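We use cookies to improve your experience on this site. By continuing to browse you accept our use of cookies. Manage settings

4. Travel to class and course completion

4.1 Who travels, and how far

The survey went to everyone enrolled in a trade or technical certificate at the Rallidau, Endero and Zendale campuses, and 1,630 students returned a usable form. Most live outside the town where they study. Endero draws the widest catchment because it is the only campus in the region with evening classes, and a good share of its students finish work in one town and sit down to class in another.

We asked for home postcode, work postcode and the usual way of getting to campus. Distances were measured by road from the centre of the postcode. This is crude for the larger rural postcodes west of Zendale, where two students recorded at the same distance may live a long way apart. We kept the measure anyway, as the other choice was asking for street addresses, and the pilot group did not like giving them.

Driving alone was the most common way to travel at all three campuses. Car sharing came second at Zendale and the bus came second at Rallidau. Very few students walked or rode, even among those living in the same postcode as their campus. Several wrote in the comments box that they would ride if there were somewhere dry to keep a bike.

Course areas differed in how much of the work had to be done on site. Business and community services students could do much of their reading and assessment at home. Those in electrical and fabrication units could do the theory at home, but were still expected in the workshop for their practical hours. 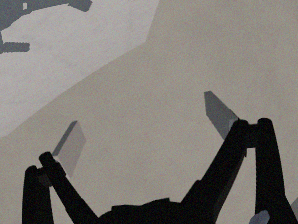
Figure 3. Computer rendering of a two-fingered gripper with its jaws open.

4.2 Distance and missed classes

Missed classes rose with distance, but the rise was uneven. Students living close to campus and those a moderate drive away missed about the same amount. Past the moderate band the rate climbed quickly, and it climbed fastest for evening classes in the colder months. Day classes showed a similar shape with a gentler slope.

Having a licence mattered more than we expected. Among students under 20, those without a full licence missed more classes at every distance, including the shortest. A learner driver depends on someone else being free at 5.30 pm, and in the interviews this came up again and again. One first-year student at Endero said she could get to class most weeks but could not get home, and had stopped asking her uncle because he started work at four in the morning.

The 56 interviews were done by phone or in campus lunch rooms, mostly in September. Marion Laing carried out those at Rallidau and Zendale, and Montri Phetsri those at Endero. Students were asked to talk through their last full week of travel, starting from when they woke up. We did not ask directly why they had missed a class, though most told us.

Cost was raised in nearly all of these conversations. Fuel was the main item, followed by meals bought on the road. Students on apprentice wages tended to speak of fuel money and grocery money as the same money. Those whose employer paid a travel allowance rarely brought up cost unless prompted – their complaints were about time and tiredness. 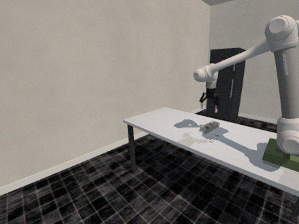

Tiredness was hard to separate from distance in the survey data, because students with long drives also tended to have early starts. We tried to deal with this by comparing students with the same start time. The gap in missed classes narrowed but did not close. Students starting work before 6 am missed more evening classes than others living the same distance away, and the ones with both an early start and a long drive missed the most.

4.3 Timetable changes at Zendale

Part-way through the study, Zendale moved its fabrication theory classes from two short evenings to one long one. The change was made for staffing reasons and was not part of our design, so there is no proper comparison group. It affected 200 of the students in the survey. Missed classes fell in the outer distance bands and stayed level in the inner ones.

Students were divided about it. Those with long drives were glad to lose a trip. Those living in town found the longer class hard going after a day's work, and teachers reported that little was taken in during the last hour. Two teachers have since moved the written work to the start of the night and left discussion for the end.

We return to completion rates in section 5, where the attendance records are matched with final results for the students who agreed to have their records linked.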